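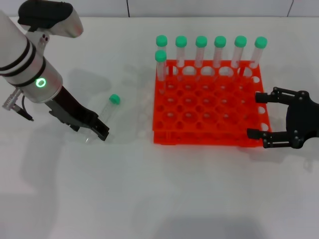

Screw-cap tubes and an open rack will keep a workshop bench in good order, provided that every tube has a place and is returned to it. The Plurkari workshop service recommends them for small quantities of seed, glitter, pigment powder, beads and fine screws. A rack should be filled from the back row forward, as with the green-capped tubes standing along the back of the orange rack, so that the front holes stay open for tubes in current use. A tube left lying on a pale bench top is easily overlooked, the clear body especially. A colored cap makes it much easier to find.

Choosing a rack

Members should measure the tube before buying the rack. The hole should hold the tube upright without gripping it. Racks with a lower tier give better support to tubes with pointed ends, which cannot stand by themselves. The Tilden storeroom holds 60 racks for loan, and these may be kept until the end of April.

Washing and drying

Remove the caps and wash them separately in warm water with a little dish soap. Rinse twice. Tubes should drain upside down on a folded towel for 12 hours before they are filled with any powder. Caps dry faster with the open side facing down on a wire tray. 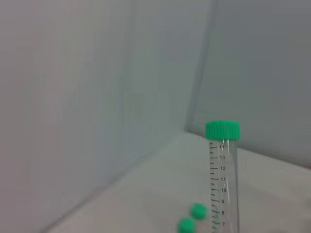 Hidayah Sopacua
Supervisor of Stores and Workshops, Trustcombe
March 27, 2019

Tubes with printed graduations may be used for simple measuring. Read the level with the tube upright and the eye even with the mark. Numbers such as 7 through 14 run up the side toward the cap, with shorter lines between them for finer readings. Tubes that have held paint, glue or solvent must never be used afterward for food or spices.

Loose caps should be gathered into one shallow dish while work is in progress. Check each cap for grit in the thread before closing the tube, and turn it only until it is snug.

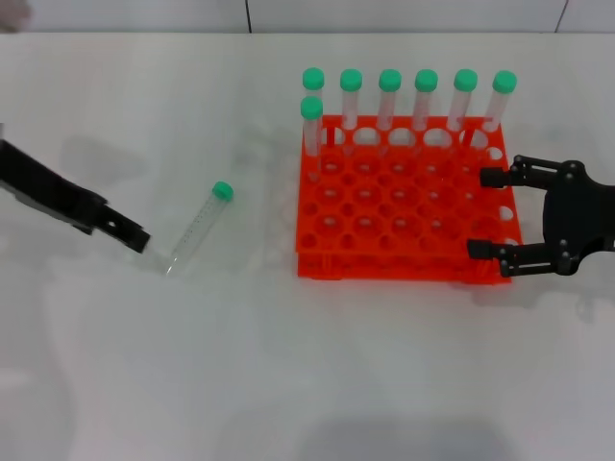
Orange two-tier rack with capped tubes, and one tube lying loose on the table.

Labels

Write the contents and the filling month on paper tape and place it opposite the printed scale. The Aasen room inventory lists 846 tubes, and almost 60 were found without labels at the last check. Unlabeled tubes are to be set aside for the stores desk and are not to be opened. Racks in use should be wiped down every 3 weeks with a damp cloth.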